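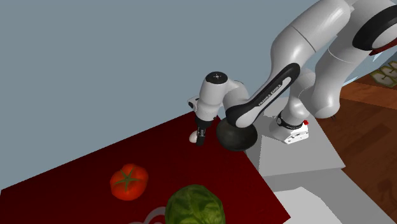 Wall color for a room with a dark red counter and brown wood floor?

Posted in Paint and Walls by Fiadzo

We bought a house in January and the kitchen has a freestanding counter that is dark red, top and sides. The floor is brown wood with a fair amount of dark streaking in the boards. I like the floor. I have come around on the counter and we are keeping it for now, mostly for budget reasons. It is solid and the right height for me.

The walls are the part I can't settle. They are a yellow cream now and next to the red it looks like a fast food place. My husband wants bright white. My sister says green, and I don't want a Christmas kitchen all year. I have been leaning toward a pale blue-gray but I am worried it will feel cold, since the one window faces north and we don't get direct sun until late afternoon in the summer, and none at all in winter.

Some details in case they matter:

The wall area to be painted is 710 square feet. That includes the short hallway to the back door, because there is no natural place to stop. Ceiling is flat white and staying. Cabinets are off-white, not great, but they are also staying for now. Trim is semi-gloss white and will be redone after the walls.

The existing paint is shiny, I think semi-gloss, and there is some grease film on the wall behind the stove. I have $500 for everything, including rollers and tape. I would do the work myself over two weekends.

So I have two things to ask. What color family would you go with, and do I need to prime the whole room or only the greasy part? The man at the store said paint and primer in one would cover it, but he also said that about the closet we did, and that closet is peeling.

Barkance

Blue-gray is fine. Get a warm one if you're worried. Prime everything.

Viruvholm

I'll take the prep first because it is where most of the trouble comes from, and your closet is a good warning.

Cream semi-gloss that has been in a kitchen for years has to be cleaned and dulled before anything will hold. Wash all the walls with a degreaser and rinse with plain water, twice behind the stove. Let it dry overnight. Then sand with 150 grit on a pole sander, lightly. You are only taking the shine off. Wipe the dust down with a damp cloth and let that dry too.

After that I would prime all of it. "Paint and primer in one" is thicker paint. It does well over clean flat paint in a similar color. It does not grip a glossy surface any better than regular paint does, and I'd guess that's what happened in your closet. Use a bonding primer. Two gallons will do one coat on 710 square feet with some left over. If grease stains come through the primer behind the stove, spot prime those with a shellac primer and open the window, because it smells strong.

For paint, figure on two gallons per coat and two coats. So four gallons total, and you will have enough left in the last can for touch-ups. Buy all four at once and pour them together in a five-gallon bucket before you start. Different cans of the same color can be a little off from each other and you will see it in the middle of a long wall.

Your $500 is enough if you stay in the middle of the price range. Where I live the primer and paint for a room like yours came out well under that, and I spent the rest on good roller covers. Cheap covers leave fuzz in the finish.

On color, a dark red next to a pale blue-gray works because the wall is quiet and the counter isn't. What you want to look out for is the undertone. Plenty of blue-grays look gray on the chip and then go baby blue on four walls. With north light they go bluer still. Look for one with a bit of green or a bit of brown in it. Hold the chip against a sheet of plain white paper and the undertone is easier to see.

I would also leave the walls plain once they are painted, at least on the side behind the counter. We had shelves and plates up behind ours and it was too much going on with a strong color in front. We took them down one Thursday evening to patch a hole and never put them back.

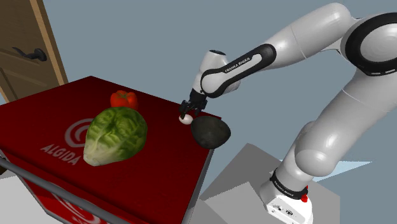

Red counter, with the gripper closed around a small white round object at the corner of the top.

White next to that kind of red is a hard contrast, by the way, and small white things stand out on it. Your husband's bright white would give you that same contrast on every wall. Some people like it. I would find it tiring at breakfast, and with no direct sun a bright white wall tends to look dingy in the corners anyway.

Finish: eggshell on most of it, satin behind the stove and around the sink. Get both in the same color. They read slightly differently in side light, so change over at an inside corner.

Theophilus Mahama

I agree with most of that but would add a step and disagree on one point.

The step is samples. Don't pick from a chip. Buy sample jars of three colors and paint each one on a piece of poster board, two coats, leaving a white border. Stand the board upright on the counter so that you are looking at the wall color and the red together, then lean it against the baseboard so you see it with the floor. Do this at 8 in the morning, in the afternoon, and again at night with the lights on. The floor matters more than people expect. A brown floor throws a warm color up onto the lower wall, and a blue-gray that looked cold on the board up high may look fine down there.

While you're at it, check your bulbs. If they are the very blue-white kind, swap them for something in the 2700 to 3000 range before judging any color. Ours were 5000 and I nearly repainted a whole room that had nothing wrong with it.

I also look up the light reflectance number, which most brands print on the back of the chip or list online. It goes from zero to 100. Bright whites sit up high (the one we rejected was 93) and a pale blue-gray will usually be somewhere in the sixties or low seventies. For a north room I wouldn't go below 60.

Where I disagree is the two finishes. In a small kitchen I would do satin everywhere. It wipes clean and you don't have to remember which can is which when you touch up in three years. The drawback is that satin shows bad patching, so fill and sand the nail holes properly.

As for green, your sister isn't completely wrong. A gray-green pale enough doesn't look like Christmas at all. I'd make it one of the three samples.

Fiadzo

Thank you all. I washed one wall last night and the rinse water was brown, so that answers the primer question. I'm getting three sample jars this week: a blue-gray with some green in it, a grayer one, and a pale gray-green to keep the peace. The bulbs are 5000, I checked the box.

One more thing if anyone is still reading. Should the hallway get the same color? There's no window in it at all.

Viruvholm

Same color. It will look darker in there and that's fine. Put a brighter bulb in the hall fixture if it bothers you.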